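Proprioception
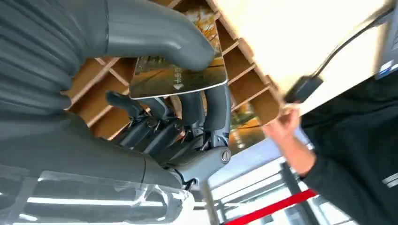 Proprioception is the sense of where the parts of the body are and how they are moving. It lets a person touch their nose with closed eyes, climb stairs without watching each step, or judge how hard to grip a cup. It is sometimes called the position sense.

Receptors

The signals come mostly from receptors in the muscles, tendons and joints. Muscle spindles respond to changes in the length of a muscle and the speed of those changes. Golgi tendon organs sit where muscle meets tendon and respond to tension. Receptors in the joint capsules add information near the limits of movement, and stretch of the skin also plays a part, mainly in the fingers.

The signals travel through the spinal cord to the cerebellum and the cerebral cortex. Much of this is handled outside awareness. The brain combines it with vision and with the balance organs of the inner ear.

Testing

A common bedside check is to move a patient's toe or finger up or down while the eyes are closed and ask which way it went. In joint matching, one arm is placed at an angle and the person copies it with the other. Results differ between joints and between methods, so scores from separate tests are hard to compare.

At the Utbridge movement clinic, Vasilică Surdu used joint matching with 107 adults, each seen 2 times. The second visits took place in March.

Loss and training

Proprioception can be reduced by nerve damage, stroke, joint injury and aging. People with severe loss may still be able to move, but they have to watch their limbs to guide them - often with great effort, and with more trouble in the dark.

Balance exercises are widely used after ankle and knee injuries. A simple one is standing on one leg for 10 seconds, first with the eyes open and later with them closed, near a wall or rail.

See also: Balance, Kinesthesia, Touch, Vestibular system

Page last edited 1 Jun 2026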